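Print | E-mail

The Pantry Will Not Save You

July 24, 2023

My sister-in-law paid $114 in June for a man to come and look at her cupboards. That was the price of the first visit. He brought a tape measure and a tablet, opened every door in the kitchen, and asked her what she wanted to feel when she reached for the rice. She told me this over the phone with no trace of embarrassment. She had said "calm."

I have reached for rice most weeks of my adult life and I can't say I ever felt much of anything. But I am out of step. The firm she hired, Istum, has a waiting list in Grarkamley, a town where you can still get a plumber the same afternoon. Its brochure promises a kitchen that "works with your mind." The second visit costs more, and at that one they sell you the containers.

I want to be fair to tidy people. I was raised by one. My mother could find a birthday candle in the dark, and she did it with coffee cans, shoeboxes and a roll of masking tape. What she had was a habit. She put the thing back after she used it. If somebody had offered her a matching set of boxes in which to keep doing what she already did, she would have wanted to know what was wrong with the coffee cans.

So my quarrel is with the business that has grown up on top of tidiness, and mostly with three or four things it keeps saying.

The first is that clutter comes from a lack of containers. I don't believe it, and I don't think the people selling containers believe it either. Clutter comes from owning more than you use and from being tired at six in the evening. A container does nothing about the first and very little about the second. What it does do is take up room. After the Istum visit my sister-in-law had a whole shelf of empty bins waiting to be assigned, and the blender, which used to live on that shelf, had moved to the top of the refrigerator.

The second is the business of taking food out of the package it came in. The trade calls this decanting, as though a box of crackers were a bottle of port. You buy the crackers, open them, pour them into a clear tub, and throw away the box, along with the date, the cooking directions, the list of ingredients, and the telephone number to call when there is a problem. Then you buy a label maker so you can write "crackers" on the tub. I have a nephew who can't eat sesame. At his aunt's house there are now two tubs of what look like the same cracker, and one of them could put him in the hospital. The answer to this, I was told, is a better label.

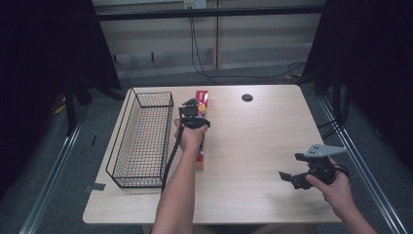
Remzi Tekin

A food company, whatever else we may think of it, spends a great deal of money making sure you can tell its product from the next one with your eyes half open. The colors are loud on purpose. I have never stood in front of a bright package wondering what was in it. I have stood in front of a wall of identical clear tubs and opened four of them looking for the sugar, and one of the four was salt. I found that out later, in the coffee.

Third, they say it saves money. Here I did try to get an answer. Bilal Chidiac runs the hardware and housewares store on our main street, and he has sold shelf liners and wire baskets to this town for longer than Istum has existed. I asked him whether his customers came back to report that they were wasting less food. He thought I was joking. They come back, he said, to buy the next size up. He has no complaint about that, and he was honest enough to add that his own pantry is a couple of open baskets and a broom.

The savings claim always goes the same way. When you can see what you have, you won't buy it twice. Fine. How often did you buy it twice, and what did it cost? A second can of chickpeas is a dollar and some change, and it keeps for years. To get that money back on a set of Lesitz canisters, sold in boxes of 5 and never in the number you need, I would have to be the sort of man who brings home surplus chickpeas every day until he retires. No one selling the canisters has ever shown me this sum. They show me a picture of a drawer.

And the drawers in those pictures! I'd like to know who lives there. There's never a bag of rubber bands, or the takeout menu for the place that closed, or half a packet of something with a clip on it. In every kitchen I have actually cooked in, those things make up a good third of the contents. A system with no place for the half packet has been designed for a showroom, and the first wet night in November it will fall apart.

I know what comes back at me here. A friend who read a draft of this said that I was being hard on people who find it soothing. She has a point. If lining up jars makes somebody's evening better, I have no business marching in and knocking them over. People paint little soldiers. People wash cars that are already clean. A hobby doesn't need a return on investment.

But then let it be sold as a hobby. What sets my teeth on edge is the moral tone. The Istum brochure has a page headed "What is your kitchen telling you?" and I resent being asked. Mine is telling me that four people eat in it and one of them is fifteen. There is a line on the same page about "the version of you who lives here next." My sister-in-law is a night nurse. The version of her who lives there now is doing fine, and she got the idea that she wasn't from a pamphlet.

There is also the matter of who does the upkeep. Look closely at any of these systems and you'll find that it runs on labor. Somebody has to wash and dry the tub before it's refilled, because old flour under new flour goes bad. Somebody has to peel off the label when the oats run out and the barley goes in. In houses with a couple in them, I have a fair idea which somebody it tends to be. The plan calls for a "weekly reset." My mother would have called that an extra chore.

I'll grant one exception. Our neighbors, the Avcıs, live with a grandfather whose sight is nearly gone, and they have fixed his kitchen so that every item has one place and never leaves it. It took them an afternoon. They bought nothing. He knows the tea by where it sits and the sugar by the dent in the tin, and woe to the grandchild who swaps them – I have heard the shouting through the wall. There you have order with a purpose, and it was set up by people who know how the man lives.

The rest of us in our 1,000 square feet could probably do with less stuff and a free Saturday's worth of energy, and neither of those comes in a box of 5. Put the cereal on the shelf in its own carton. Fold the top down. If the shelf is full, eat something before you buy anything.

My sister-in-law's second visit is booked for the fall. She has asked whether I'd like her to pass along the number, and whether, in the meantime, I have anywhere to keep some bins.

Print | E-mail

Related

In Defense of the Junk Drawer
Who Asked for a Smart Toaster?
The Warranty You Will Never Use
Letters: Readers on Sunday Dinner
Why I Still Write Checks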